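We use cookies to remember your preferences and to count visitors. By continuing to browse you accept this. Manage settings | Accept

Washing the things the label would prefer you didn't

28 February 2023

Every closet has a section of clothes that get worn once and then hang there for two years waiting for a trip to the dry cleaner. Mine had a beaded top, a wool skirt, a velvet thing from a wedding and a scarf that smelled of somebody else's birthday dinner. The dry cleaner near me closed in August and the next nearest is a forty-minute drive, so I have become a hand washer out of laziness.

Start with the label. "Dry clean only" I still obey for anything lined, padded, pleated or expensive enough to make me wince. "Dry clean," without the "only," is more of a suggestion, and I have been ignoring it for years with one casualty (a rayon blouse, which now fits a teapot). "Hand wash" means hand wash. The hand wash button on the machine was named by an optimist.

Test the color before you do anything else. Wet a white cotton swab, press it on an inside seam and hold it for as long as you can stand to. If the swab comes away tinted, that garment bathes alone or not at all. Black is the worst liar of the lot. Navy is second.

Fill a clean basin with cool water and put the soap in before the clothes. The Lubis bottle says two capfuls, and whoever wrote that was selling soap. I use half of one. If you've got suds up to the elbow you will be rinsing until dinner. Turn the garment inside out, push it under, swish, and leave it for eight minutes. Don't scrub, don't wring, don't wander off and answer email. Wool left to soak for an afternoon comes out with the personality of felt.

Rinse in water of the same temperature until it runs clear. For wool I add a splash of white vinegar to the last rinse, mostly out of superstition. My grandmother did it and her sweaters outlived her.

Getting the water out is where most of the damage happens. Lay the garment on a dry bath towel, roll the two up together like a jelly roll, and kneel on it. Unroll, swap in a fresh towel, do it again. I once bought a Pusamari salad spinner with the idea of spinning socks in it, and it worked very well until I wanted salad.

As for drying, knits go flat, always. Woven cottons can hang. I have an Umuvlow folding rack with mesh shelves that I bought for herbs, and it holds a sweater nicely provided the cat has other plans. Keep everything off the radiator and out of direct sun, and turn it over when the top side feels dry.
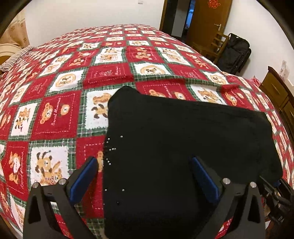 Beads, sequins and anything else sewn on by a patient person need their own routine. Wash these pieces inside out, in a mesh bag if you have one, and skip the kneeling; press down with your palms instead. Before the garment goes back in the closet, spread it out flat on the bed and look it over in good light. Silvery beads on black cloth, like these, make the job easy, but black on black will have you patting the fabric like a blind mole. Run a fingertip over each one. A bead that wobbles gets a couple of stitches now, in matching thread, knotted on the inside. Keep strays in a labeled envelope. I have a jar of unlabeled ones, 400 at least, and have yet to match a single bead to anything I own.

Never iron over beads. Lay the garment face down on a thick towel and press from the back on the lowest heat, around the decoration where you can. Plastic beads melt quietly and you will not find out until you turn the thing over.

Heavy beaded clothes shouldn't hang, either. The weight drags the shoulders down until the neckline is visiting your ribs. Fold them with tissue between the layers and put them in a drawer. The Hastasico boxes with the cloth lids are fine for this, though the medium is too short for a long skirt and the large doesn't fit under any bed I've ever owned.

A few leftovers that didn't belong anywhere else:

Deodorant marks on dark fabric come off with a dry nylon stocking, rubbed briskly.

Velvet perks up in a steamy bathroom. Shake it, hang it well away from the shower, shut the door, and brush the pile with your hand while it's still damp.

Lint rollers pull sequins. Use a soft clothes brush.

Safety pins leave rust if you forget them in a damp hem. Brass ones don't. A box of 100 has lasted me since college, and I have no idea where most of them are.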